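Ticket 353 – Recipe entry form for the Histari bartender contest
Status: Resolved
Opened by: Hilde Van Beek, Lalville
Product: Sirkix Entries

First message

Hello there! I tend bar in Lalville and I've been trying to send in my cocktail for the Histari contest (a sour with pear and burnt honey, if you're curious – I'm quite proud of it). The form takes everything until I press Submit, and then the method box goes red and says "Entry too long." I counted my words twice and I have 75, well under the limit. I've tried three times now, once on my phone.

Reply from support

Hi Hilde, thank you for writing, and the pear sour sounds lovely. Could you tell us which browser you use, and whether you pasted the recipe in from somewhere else?

Reply from Hilde

I pasted it from my notes, yes, on the laptop and on the phone too. 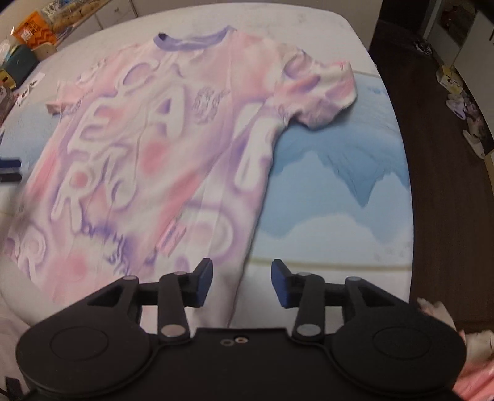
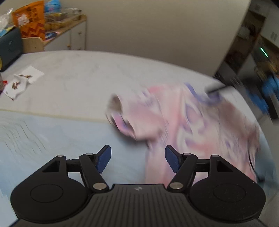
What we found

The pasted text brought 28 hidden line breaks along with it, and the form was counting every one of them as extra length. We cleared the draft on our side and asked Hilde to type the method straight into the box – a bit of a chore, we know, and she was very kind about it.

Closing note, 11/11/2025

Hilde's entry went through and she has her confirmation email. A fix for pasted recipes is with the Ó Dálaigh web team. Until then, please paste into a plain text file first and copy from there.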